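6. Tarea de fregadero: recogida de cubiertos

Esta sección explica cómo preparar el puesto de dos brazos Pirum para la tarea de cubiertos. La tarea se ejecuta bajo supervisión: en su estado actual, el sistema no sustituye a una persona en la cocina.

6.1 Preparación

1. Cierre el grifo y vacíe la pila.
2. Coloque los cubiertos en el fondo. No use más de 25 piezas.
3. Deje los platos en la encimera, fuera de la pila.
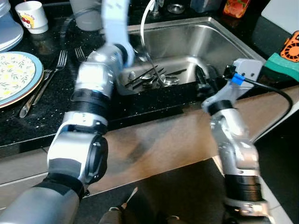

4. Compruebe que los cables de las pinzas tienen holgura en todo el recorrido.
5. Inicie el perfil «Fregadero» en la consola Trindivine y espere 10 segundos.

Nota: los palillos y los mangos finos son las piezas con más fallos de agarre. Las cucharas dan mejor resultado si quedan separadas entre sí.

6.2 Ajuste de la vista de pinza

El acero refleja la luz y el fondo de la pila suele quedar en sombra. Si la consola no distingue las piezas, encienda una luz lateral y repita la calibración.
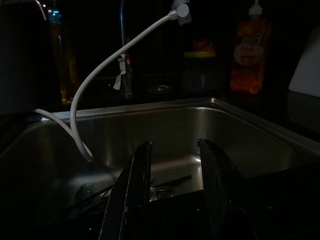

Texto: Gunia Niskanen
Redacción técnica
Revisión: 16 March 2022

6. Abra las dos pinzas y bájelas por encima del borde.
7. Si hay una manguera dentro de la pila, márquela como obstáculo.

PRECAUCIÓN: no meta las manos en la pila con los brazos en marcha. Pulse antes la parada.

6.3 Ejecución

8. Empiece a velocidad 2. Suba solo cuando haya completado una tanda sin paradas.
9. Mantenga despejado el borde trasero.

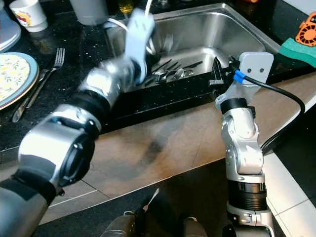
Fig. 6-3. Brazos en el fregadero, con cubiertos en el fondo de la pila.

10. Si una pieza se cae fuera, detenga la tanda y retírela a mano.

6.4 Qué cabe esperar

Una persona vacía la pila en mucho menos tiempo. El sistema sirve para probar agarres y medir errores; lavar, secar y guardar en el cajón no están incluidos en este perfil. 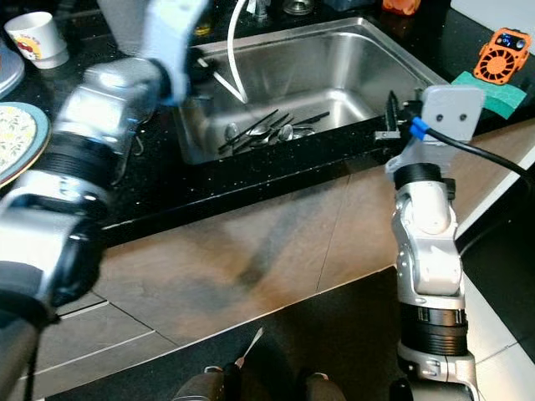 Comentario de un usuario: en mi taller lo dejamos trabajando más de 6 horas y hubo que reordenar el montón a mano varias veces. Para una casa todavía no lo veo.

Si el montón se atasca, separe las piezas con los brazos parados y vuelva al paso 8.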